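Last touched Feb 11, 2010. If your copy has a column called `sincerity`, it's an old one. Throw it away.

# wollondale-statements

Candidate statements from local races in Wollondale, typed up from the voter pamphlets and tagged for what we've been calling "plain folks" talk: the early alarm clock, the pickup truck, the grandfather who came here with nothing, the kitchen table. Put together by Bit-na Joo and Consuelo Paredes. Joo did most of the typing and wrote this file. Complaints about tone go to Joo.

## What's in it

- `statements.csv` — 768 statements, one per row
- `races.csv` — 15 races, keyed by `race_id`
- `tags.csv` — one row per tag per coder
- `tags_notes.txt` — the arguments we had over the tags
- `scans/` — page scans where we had them, which isn't everywhere

The races cover mayor, council, school board, and the water district. The water district is in there because its candidates write the longest statements and have the least to say, and any method that scores them high for "vision" should be looked at hard.
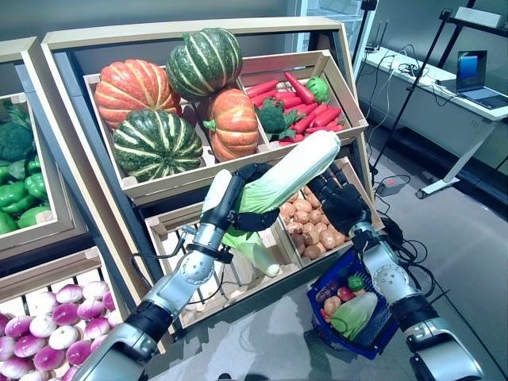 *Napa cabbage, blue basket, potatoes close by.*

## Why it exists

The Huter report claimed that candidates who talk like regular people win more often in Wollondale. It got repeated in the paper, then at a candidate training in Dultside, and then by the candidates themselves, who all started mentioning their boots. We asked for the statements behind the report and were sent a chart. We asked again and were sent the same chart in color.

So we went to the pamphlets and typed them in. We're not convinced the claim is false. We just can't find anyone who checked it, and having now read every one of these statements we have trouble naming a candidate who *didn't* claim to be regular people. A developer with a lake house wrote that he knows what it is to stretch a dollar. Maybe he does. If everybody in the race says it, it can't be what separates the winners from the losers, and you don't need a chart for that.

## Columns in `statements.csv`

| column | what it holds | trust it? |
|---|---|---|
| `stmt_id` | our number, no meaning | yes |
| `race_id` | links to `races.csv` | yes |
| `text` | the statement as printed | mostly |
| `occupation` | what the candidate put down | no |
| `incumbent` | y / n / u | yes, except u |
| `won` | y / n | yes |
| `ward` | blank for citywide seats | yes |

`occupation` is copied exactly as printed and should be read as advertising. We have sitting council members listed as "parent," and a lobbyist down as "gardener." The pamphlet office doesn't verify this field. Neither did we, beyond a few we happened to know about and then left alone so the column would at least be wrong in a consistent way.

`incumbent` is `u` when someone had been appointed to the seat partway through a term. The pamphlets go back and forth on whether that counts. In Dultside the same woman is an incumbent on one page and a "fresh voice" on another.

## Tags

There are 11 tags. Two coders, both of us, each tagged everything without looking at the other's sheet. We started from the Vallejo sheet, an older scheme that gets passed around in campaign classes, and dropped the parts of it that asked us to judge whether the writer meant it.
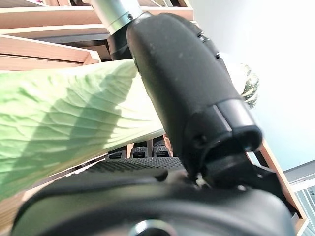 That was the old `sincerity` column. We agreed on it so rarely that leaving it in would have been a kind of fraud, and when we did agree it was usually on somebody we both already disliked. Everything we kept is a tag you can point to in the words on the page. `work_hands` means the statement mentions manual labor by the candidate or a relative. `outsider` means the candidate says they're not a politician, or that they are one but hate it. `enemy_place` means a named place is being blamed, usually the state capital, and once, memorably, the next town's mall.

Some tags overlap and you shouldn't add them up into a score. We know you're going to. People who got the early copy did it within the week and sent us rankings.

### How to load it

1. Read everything as text first. The `ward` column has leading zeros and spreadsheets eat them.
2. Join `statements.csv` to `races.csv` on `race_id`.
3. Filter `tags.csv` to one coder before you join it. Otherwise every statement shows up double and you'll get a very strong result.
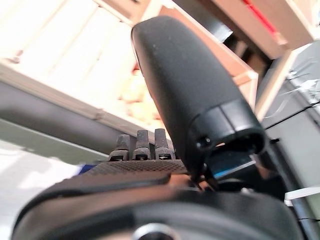
4. Drop uncontested races if you care about winning. A candidate with no opponent wins no matter how many barns are in the statement.

## Known problems

**Who wrote these?** Probably not the candidates, a lot of the time. Whole paragraphs turn up under different names. We marked the ones we noticed in `tags_notes.txt` and didn't go looking for more. If you're using this to study how politicians speak, you may be studying how one or two consultants type.

**Missing pages.** The September special election pamphlet came to us with the back section gone. The races it should have covered are left out. We'd love a full copy.

**Typos.** Printed typos were kept. Ours are mixed in with them. Paredes proofread against the scans where scans existed and found that Joo had "corrected" several candidates without meaning to, including one who now no longer promises to *pubicly* oppose the sewer bond. It has been put back.

**Losers.** Candidates who dropped out before printing aren't here, so this is already a group of people with the money or the stubbornness to make it to the pamphlet.

**Joke candidates.** There are a few, and we left them in without a flag. Both of us tried to flag them and came up with different lists. One of the people we disagreed on is on the parks board today.

## What you can't get from it

You can't get whether the talk works. There's no polling in here, no turnout, no money, and nothing on who read the pamphlet. Our guess is that almost everybody recycles it. A statement sitting next to a win is two facts in one row.

You also can't compare Wollondale with anywhere else. The word limit here is odd and it was changed partway through the years we cover, so even comparing Wollondale with itself takes some care. See `word_limit` in `races.csv`.

## Reuse

The pamphlets are public. The tags are ours and you can have them. If you publish something, say which copy you used and please don't write that the data "proves" anything about authenticity. If you're from Huter, we'd still like to see the statements.
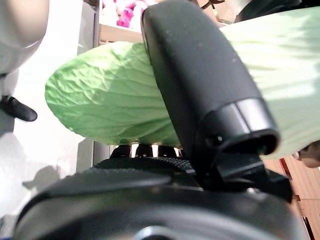

*Pale green cabbage, held from above.*

## Changes

- removed `sincerity`
- restored the sewer bond
- `ward` is now text
- split `enemy` into `enemy_place` and `enemy_person`. Paredes wanted a third one for "bureaucrats," still arguing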